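The Line Item
2 min read

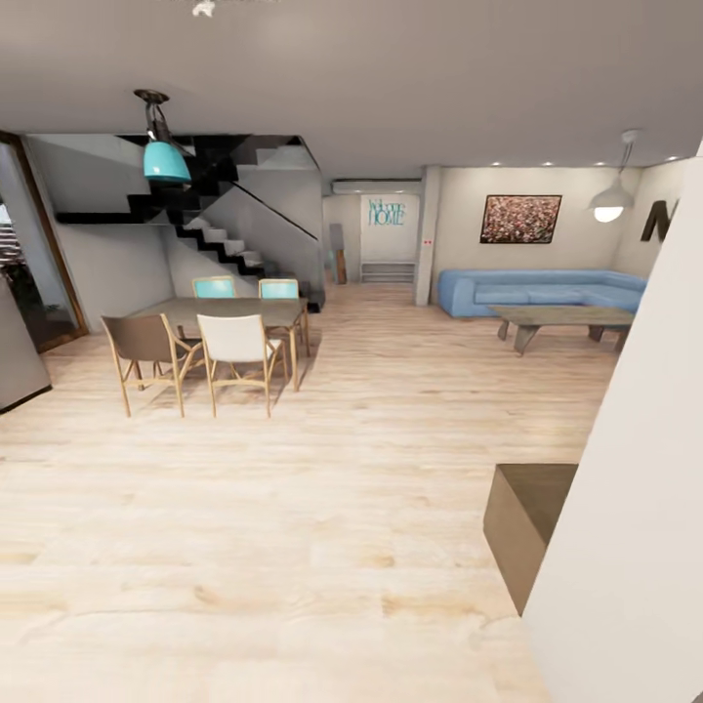 The Birndale house, ground floor, with the table, the stairs and the blue sofa.

I had 47 thousand dollars and one robot to buy, and Aurélien Charpentier wanted me to spend the first chunk of it on a house that didn't exist.

"Look at the stairs," he said, and turned his laptop around on my desk. "Look at that rug! You want to find out about that rug before you sign anything."

I looked at the rug. Mostly I looked at the turquoise lamp, because my aunt would have loved it (she did her whole kitchen in that color and then her car).

The quotes were pinned up behind him. Cotivus had sent two pages and a chocolate bar. Nishimura had sent a binder, with a service plan on page 439 that cost more than my car, and yes, I read that far. I was the purchasing department. I'd eaten the chocolate bar in July and felt guilty every time their guy called.

"So we load up the Cotivus," Aurélien said, "and it goes from the sofa to the table and back. Then we do the Nishimura. Same house, same chairs. The license is two weeks."

"And if they both get stuck on a chair?"

"Then you've saved 47 thousand dollars."

He said it so cheerfully that I wrote it down. I'd been moving numbers around that spreadsheet all summer - batteries, spare wheels, a training day in Lominau with lunch included - and I didn't have a row for finding out. I put one in between freight and insurance. It looked strange there, all by itself with no part number.

"What do I call it?" I asked.

He leaned in and squinted at the little sign on the back wall, the turquoise one.

"Welcome home," he read.

I typed "simulation, misc." and asked him how much.

More stories
The Warranty Call
Lunch in Lominau
My Aunt's Turquoise Car
Freight Elevator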